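# Preguntas frecuentes sobre el taller de papel y encuadernación

El taller de Vorkero abre de septiembre a junio en el edificio de Porville, segunda planta. Antes de escribir, mire si su duda está resuelta en esta página.

## ¿Hace falta experiencia previa?

No. El curso de iniciación parte de cero: sentido de la fibra, plegado, corte y costura simple. Para el curso de tapa dura sí pedimos haber cosido al menos un cuaderno de varios pliegos.

## ¿Cuánto dura el curso y cuánto cuesta?

Son 7 sesiones de tarde, de 18:00 a 20:00. El precio es de 60 euros, con el material básico incluido. La piel, las telas de encuadernar y los papeles decorados se pagan aparte, según lo que gaste cada persona.

## ¿Qué papel se usa?

Para los interiores, papel ahuesado sin brillo. Para las guardas y las cubiertas blandas, cartulina de 200 gramos de la marca Dabbas, que se puede comprar en el propio taller por pliegos sueltos. Los colores cambian de un trimestre a otro y no reservamos tonos.

## ¿Puedo llevar mi propio papel?

Sí, siempre que sea plano. El papel que ha estado enrollado mucho tiempo da problemas al plegar — mejor dejarlo bajo peso un par de días antes. Si no sabe el gramaje, traiga una hoja de muestra y la pesamos.

## ¿Cómo sé en qué sentido va la fibra?

Curve la hoja con suavidad, primero a lo largo y después a lo ancho, sin llegar a marcarla. El lado que ofrece menos resistencia es el paralelo a la fibra. En un libro, la fibra debe ir siempre paralela al lomo. Con las hojas muy finas la prueba engaña; en ese caso se humedece una tira y se mira hacia dónde se comba.

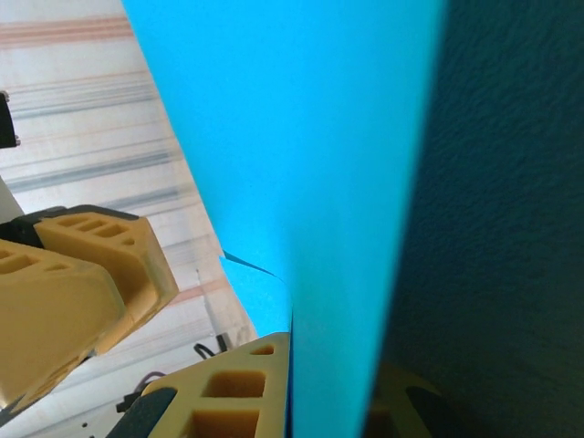
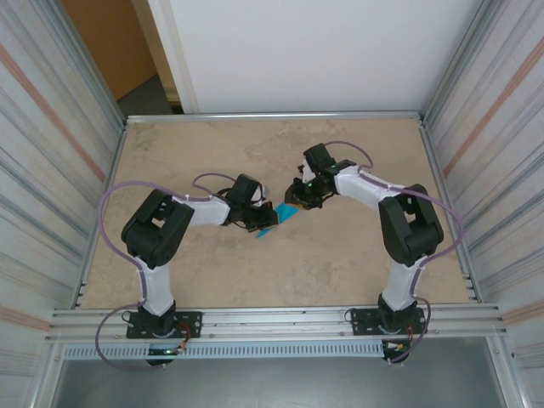 Si se pliega a contrafibra, la cartulina se abre por el doblez y el cuaderno no cierra bien. No tiene arreglo una vez cosido. Con gramajes altos conviene marcar antes la línea con la plegadera y una regla metálica.

## ¿Qué herramientas tengo que traer?

Ninguna el primer día. A partir de la segunda sesión recomendamos tener plegadera y punzón propios. Las cizallas y las prensas son del taller y no se prestan. La cola es Stalar, al agua, y se reparte en botes pequeños que se devuelven limpios.

## ¿Pueden asistir menores?

Desde los catorce años, con autorización firmada. El impreso se recoge en la entrada. Los menores no usan la cizalla grande.

## ¿Qué pasa si falto a una sesión?

Se puede recuperar en otro grupo del mismo nivel si hay sitio, avisando con 2 días de antelación. No se devuelve el importe de sesiones sueltas. En diciembre no hay recuperaciones.

## ¿Puedo dejar el trabajo en el taller?

Sí, en las estanterías del fondo, con el nombre escrito a lápiz en la primera guarda. Lo que está en prensa no se toca hasta la sesión siguiente. Al acabar el trimestre hay que llevárselo todo — lo que quede se recicla.

## ¿Restauran libros antiguos?

No. En el curso de tapa dura se enseña a reparar un lomo suelto o una hoja rasgada, y para practicar se usan libros sin valor. Para piezas antiguas hay que acudir a un profesional de la restauración.

## ¿Cómo me inscribo?

En el mostrador de Porville o con el formulario de esta web. La plaza queda confirmada al recibir el pago. Si el grupo está completo, se pasa a la lista de espera por orden de llegada.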